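# Chapter 2: When the Grip Fails

Most faults in handling robots are small at the beginning. At the Vikthorpe kitchen line, a gripper closed on a ceramic plate with a force of 600 newtons, although the program asked for much less. The plate broke, and a piece flew over the guard. Marisa Bortolotti, the operator, was not hurt. 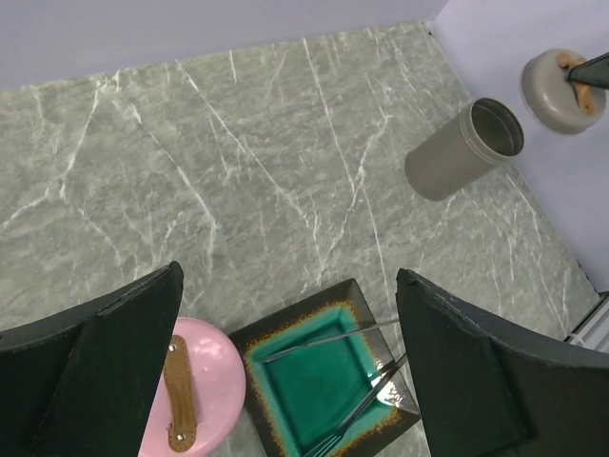
The force sensor had lost its zero value in November, after 2,000 cycles without a check. The controller trusted the sensor, and so it continued to squeeze. Loredana Cirillo, who wrote the report for Fusteck, calls this a "silent fault": the machine gives no alarm and its behaviour looks normal.

In this chapter we study how such faults grow, and how to stop the arm before it touches anything fragile. We start with the sensor.

## 2.1 Loss of zero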